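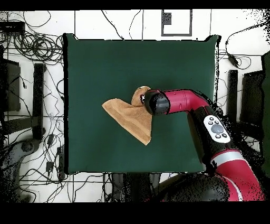 Subject: Re: [cloth-manip] Pinch point selection on towels, single arm
List: cloth-manip at Zirnura

Replying to the question from the Koyama group, quoted below.

> We read your note on folding with one arm. Two things were not clear
> to us. Do you choose the pinch point from the depth image or from the
> color image? And does the 148 figure include trials where the gripper
> closed on the pad as well as the towel?

The pinch point comes from color only. We tried depth first, but a flat layer of terry is so thin that the height map was mostly noise next to the pile. The network now outputs a heat map over the towel mask, and we take the highest peak that is at least two finger widths from the mask edge. Near the edge the gripper tends to push the cloth away before it closes.

On the second question, yes. The test set was 497 attempts, and 148 of them failed. A grasp that caught the pad counts as a failure even if the towel came up too. I should have said so in the first note. We did not log those as their own class, so I can't give you a split. The next run will have a separate label for them.

Training used 3,161 grasps, all on the Pavero arm with the same gripper. All towels were light colored on a dark pad, so please don't read the result as covering dark cloth. Skakus has asked to try the weights on printed fabric and I would expect the mask to fail before the grasp model does.

One change since the first note: the arm now stops after the pinch and takes a new image before it drags. If the mask has moved more than the threshold, it lets go and plans again, up to 6 times. This costs time on every fold, but we kept it – without it, one bad pinch early on spoils everything after it.

Still open is what to do when the towel bunches up under the gripper. At that point the mask is a fair outline of the pile but says very little about where the corners are. We have been dragging toward the longest straight side and hoping it opens up. If your group has a better rule I would like to hear it.

The label format is in the June archive of this list. The threshold is set in the planner config, under "replan".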